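# How to test a robot hand

A robot hand is a machine for picking things up. Your own hand does this so well that you hardly notice it working. A robot hand has to have every part of the job built in: the joints, the motors, the cables and the program that tells each finger where to go.

Engineers have many kinds of hand to choose from. To find out which one suits a job, they run tests.

## Grippers and hands

The simplest type is the **two-jaw gripper**. It has 2 flat pads that close like a clothes peg. It is strong, cheap and easy to program. It is good at boxes and bottles. It is poor at things with odd shapes, as the pads may touch in only a few small places.

The second type is the **suction cup**. It sticks to smooth surfaces by sucking air out from under a rubber rim. It can lift a sheet of glass. It can't lift a sponge, because air leaks in through the holes.

The third type is the **fingered hand**. It is shaped like yours, with joints that bend. It can wrap round an object and touch it in many places. It is also the hardest to control, because every joint must be told what to do.

## What goes on the test table

A good test uses objects that are different from each other. If a hand is only tested on cubes, all you learn is that it can hold cubes.

Fruit is useful for this. An orange is round and can roll away. A banana is curved, so it has to be held in the right place or it will tip. A star fruit has ridges, and a finger can slip off a ridge. Shiny skin gives less grip than rough skin.

Marichka Bilyk plans the tests at a workshop in Stalunport. She compares a fingered hand called Perkach with a two-jaw gripper called Dromach. Both have to move fruit to and from a basket. A basket is harder than a plate, for the handle is in the way and the hand must reach round it or under it.

The fingered hands begin at the near edge of the mat. Some of the objects are in the basket already, and the others are spread out around it, with a bottle of orange drink standing among them.
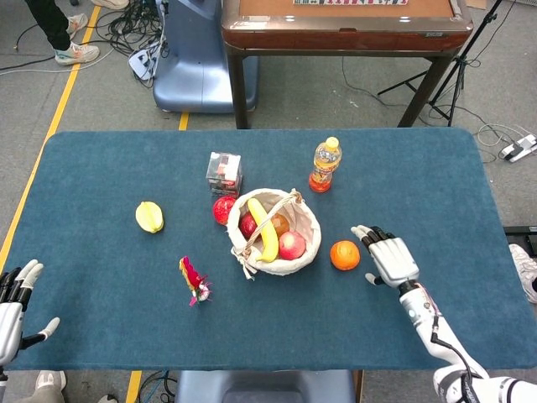 ## What happens in one try

Each try follows the same steps.

1. **Look.** A camera takes a picture of the table. The program works out where the object is and which way it points.
2. **Reach.** The arm moves the hand close to the object and stops just short of it.
3. **Close.** The fingers bend until they touch. The motors then push a little harder.
4. **Lift.** The arm goes up. If the object stays in the hand for 3 seconds, the lift counts.
5. **Put down.** The hand opens over the right spot. A dropped object scores nothing, even if the lift was good.

Squeezing is the difficult part. Too little force and the object falls. Too much and a soft peach gets a dent. The right amount changes from one object to the next – a full bottle needs a firmer hold than an empty one.

## Keeping the test fair

To compare two hands, you change the hand and keep everything else the same. The table, the lights, the objects and the starting places all stay as they were. This is called a fair test.

One try is not enough. A hand can be lucky once. Marichka's test plan has 661 tries in it, and the result of each one is written down, including the failures. Failures show what needs to be fixed. If a hand keeps dropping the same fruit, the fault may be in the fingertips, the camera or the program.

The program is called Harasym. When it is changed, the tests start again from the first try.

## Try it yourself

You need an orange, a banana, a plastic bottle with its lid on and a bowl.

- Move each object into the bowl using your whole hand.
- Do it again with your thumb and one finger only.
- Do it a third time wearing thick gloves.

Make a table with a row for each object and a column for each way of holding. Put a tick for a good lift and a cross for a drop. Do every one several times before you decide which works best.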